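Why Players Stop: Completion and Drop-Out in a Small Puzzle-Adventure Game

Student project report
Ayodele Nnaji
Course: Introduction to Interactive Media

1. Introduction

When I was a child, my cousin gave me his old console with eleven games. I finished one of them. For a long time I thought this was my own weakness, but when I asked my classmates, most of them had the same story. They buy a game, they play it for a few evenings, and then it stays on the shelf or in the library of the computer.

In this project I wanted to know at which place in a game the players stop, and what they say about the reason. I did not have access to the data of a big publisher, so I used a small game, Flotcombe, which I made in the spring course together with my project partner Mohammed. Flotcombe is a puzzle-adventure game about a flooded village. The player is a postman with a boat and must bring letters to houses. It has six chapters, and a player who knows all solutions can finish it in 2 hours.

2. Method

We put a build of Flotcombe on the course page in June and left it open for 30 days. The game saved a short record each time a player entered a new chapter, and also when the player closed the program. The record did not include a name or an address, only a random number for each installation. Before the first chapter there was a screen which explained this, and the player could say no. If they said no, the game worked the same, but we received nothing.

In total 299 installations sent us at least one record. At the end of the period we also asked players to fill in a form with open questions. We received 60 answers. The form was not connected to the play records, so I can not say which answer belongs to which player.

I want to mention one mistake. In the first build, the record for entering chapter four was sent twice if the player reloaded a save. Mohammed found this on a Friday evening and we corrected it. The double records were removed by hand before I made any analysis.

3. Results

3.1 Where players stopped

The biggest loss was in the first chapter. More players left there than in chapters two and three together. This surprised me, because the first chapter is the easiest one and we had spent the most work on it. When I looked at the closing records, I saw that many of these players closed the game during the long opening dialogue with the postmaster, before they had touched the boat.

The second place was the lock gate puzzle in chapter four. Here the player must raise and lower the water in the correct order. If the order is wrong, the boat returns to the start of the canal. Many installations have several closing records in this same room, which means the players came back and tried again, and after this there is no more record.

After chapter four the number of players was almost stable. Those who passed the lock gate usually saw the ending.

3.2 What players wrote

The answers in the form can be put in four groups: no time, stuck on a puzzle, lost interest in the story, and started another game. "No time" was the most common answer. I am careful with this one. Several people who wrote it also mentioned, in the next question, another game which they were playing in the same weeks. One person wrote: "I was going to go back but I forgot what I was doing with the letters." I think this is an important remark. Flotcombe has no diary or list of tasks, so a player who is away for one week must remember everything.

Some players were quite satisfied although they did not finish. One wrote that she liked to row between the houses and did not care about the letters at all.

4. Comparison with another student game

Another group in our course made Bernix, a short racing game with tracks in a desert. They were kind to share their chapter numbers with me. Bernix does not have the large loss at the beginning. The player is driving a few seconds after the menu. Their losses are spread out over the later tracks, where the computer drivers become faster. It is not a fair comparison, since the games are of different types and Bernix had fewer players, but it supports the idea that our opening was too slow.

5. Changes

For the next build, which we call Honora after the postmaster in the game, we did the following. The opening dialogue is now four lines, and the rest can be heard later in the post office. The player can row from the first moment. In the lock gate room, a wrong step only resets the last gate. We also added a page in the postbag where the open deliveries are written.

We have not tested Honora with new players yet, so I can not say if more people will finish it.

6. Limits of the work

Our players were mostly students, and many of them know us. They may have been more patient than a stranger. A person who played on two computers appears as two installations. Also, I count a player as "stopped" when there is no more record, but it is possible that some continued after our period was closed.
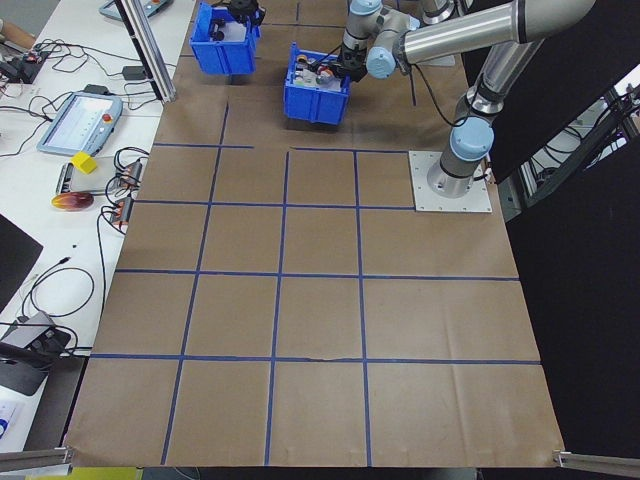 Figure 1. Robot arm with a black gripper over a blue bin, on a work surface marked with blue tape.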